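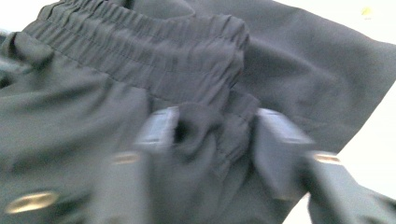 Cornel Nedelcu spent 11 seasons playing the same building superintendent on Castico, and I would guess most people who watched it could not tell you his name. I started reading up on him in June after my sister and I got through the whole series. The character hardly changes from the pilot to the finale. He has the ring of keys, the bad knee, and the dark gray pants with the gathered elastic waistband, plain thin things like you would pull on to take out the trash. Nedelcu told a radio host that he picked them himself, over a pair of coveralls, so that he could sit down between takes.

He was born in a small town and moved with his mother when he was nine. She sewed for a dry cleaner and he did his homework in the back of the shop. He had no plans to act. A high school teacher needed someone tall for a play, and he was tall.

After school he drove a delivery truck for Proklow, a bakery supply company, and did community theater at night. He kept that job for six years. His first paid part was two lines in a TV movie called Imon, and one of the lines was cut. He has said he still gets a check for it now and then. The last one was for 188 cents, and the bank made him fill out a form.

The Castico part was supposed to last one episode. Keith Ellwood, who wrote that script, liked how Nedelcu paused before answering a question and put him in the next one. He ended up in 326 episodes. He was never in the opening credits until season eight, and I went back to check that because I did not believe it.

Since the show ended he has done some voice work and one movie, Benmoussa, where he plays a retired judge. I watched it last week. It is slow and about 20 minutes too long, but he is good in it, especially the phone call near the end.

He is married, has two sons, and does not use social media. If anyone knows where to find the TV movie, leave a comment. My library does not have it and neither do the other two in the county.

Posted 23 November 2018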